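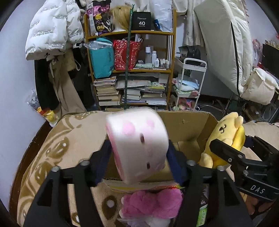

Gomarora Tidy Set

README, version 9

Gomarora Tidy Set is a collection of short recordings of people doing small household chores with a hand-held gripper. We made it because we wanted to answer a question which our families ask us often: can a machine put the things away yet? Our present answer is "sometimes, if the things are hard and stand alone on the table". Soft things in a box are still difficult, and this release is mostly about them.

What is inside

The set has 885 recordings from 19 homes. Each one covers one chore, for example moving plush toys in or out of a box, folding a small blanket, or putting a bottle back on its shelf. The rooms were left as the people live in them, with coats hanging, gift bags on the shelves and books in stacks. Please do not expect a clean laboratory background.

Every recording comes with:
- video from the gripper camera
- finger opening, in millimeters
- the position of the gripper in the room
- one sentence of text which says what the person wanted to do

The sentences were written by Jarmila Jelínek and checked by Leobardo Pacheco. If they did not agree, both versions are kept in the file notes.txt.

How well does a machine do it

Igor Charvát trained a policy on 600 of the recordings and tested it on a table arm in our Jevcombe room. Cups and closed boxes went well. With plush toys the arm often closed on the fur only, lifted, and lost the toy before it came over the edge. Blankets were worse – the arm could take a corner, but it did not know what to do with the rest. A person with the same fingers does these chores without thinking, so we believe the fingers are not the main problem.

We would not call this ready for a home. It is useful for comparing methods.

Known problems

Fast hand movements make blurred video. We did not remove these parts, because a real arm will also meet them.

In some recordings the finger opening is late against the video. Dušan Beneš wrote a script, fix_delay.py, which corrects most of them. Run it before training.

Text on clothes and packages is readable in many places. Faces of people and letters with addresses were removed.

Use

Free for research and teaching. For a product, please write first to Ľudovít Štěpánek at Jumden. If you find a wrong label, open an issue with the recording number and the time in seconds. We repair labels every May, and the old versions stay available for download.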